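Zestbridge publishes first results of its household chores trial: machines can hang clothes, but they are not ready for the laundry room

Thursday, April 6, 2023

SKERKARBERG – Zestbridge, a developer of robot arms for light work, today published the first results of its trial on household and shop-floor chores. The trial was made together with the clothing reseller Cedano, which sorts and hangs used clothes before they go to its stores.

The question of the trial was simple. Can a machine do today the small jobs that people do at home and in the back room of a shop, without a person standing next to it and helping? The answer of the company is: some of them, slowly, and with conditions.

During the trial the arms made 742 attempts at four chores: to move a garment on a hanger from one place to another, to put an empty hanger into a garment, to fold a T-shirt, and to take one single piece out of a mixed pile of clothes. An attempt was counted as good only if no person touched the garment or the machine from the start until the end.

Moving a garment which is already on its hanger gave the best result, with 80 percent good attempts. A hanger is a friendly object for a gripper. It is stiff, it has always almost the same shape, and the cloth below it does not need to be understood by the machine. Heavy items with a hood were more difficult than shirts, as they swing more and pull the hanger to one side.

Folding a T-shirt was good in 45 percent of attempts. The result depended very much on how the T-shirt was lying at the beginning. When it was flat, the machine did well. When one sleeve was hidden under the body, the machine often folded the sleeve inside and did not notice it.

The other two chores stayed below the level which Zestbridge considers useful, and the company does not recommend them to any customer at this time. Taking one piece from a pile is still a hard problem. The gripper takes two pieces together, or it takes one piece by a place from which it can not be hung later. To put a hanger into the neck of a sweatshirt needs in practice two hands and a feeling for the fabric, and our present arms have only a small part of this feeling.

Speed is also an open point. An experienced worker at Cedano hangs a sweatshirt in a few seconds and is already looking at the next one. The slowest good attempt in the trial took 346 seconds. Such a time can be acceptable in a home where nobody is waiting, but it is not acceptable in a shop where the delivery has to be on the rails before opening.

"We were asked many times if the robot can do the laundry," the company writes in the introduction to its report. "Laundry is not one job. It is a chain of small jobs, and at this moment the machine can do a few links of the chain. We prefer to say this clearly before we sell something."

Cedano will continue to use its normal staff for sorting and hanging. In a statement the reseller explained that it sees a first use for the arms in moving clothes which are already hung between the steaming place and the rails, in the evening hours. No decision about a purchase was made, and no change in the number of employees is planned because of the trial.

The next part of the trial starts in June. It will be done with the Petrauskas workshop, which will build a softer gripper with wider fingers. The same four chores will be repeated with the same rules, so that the results can be compared. Zestbridge will also add one new chore, the sorting of clothes by color, which was requested by several care homes in the region.

The full report, including all failed attempts and the rules for counting them, can be requested from Zestbridge free of charge. Journalists and shop owners who wish to see the arms at work can arrange a visit in Skerkarberg with the press office. Please write at least one week before the visit and tell us which chore is of interest for you.

About Zestbridge

Zestbridge develops robot arms and grippers for homes, small shops and care facilities. The company has its office and its test rooms in Skerkarberg.
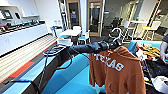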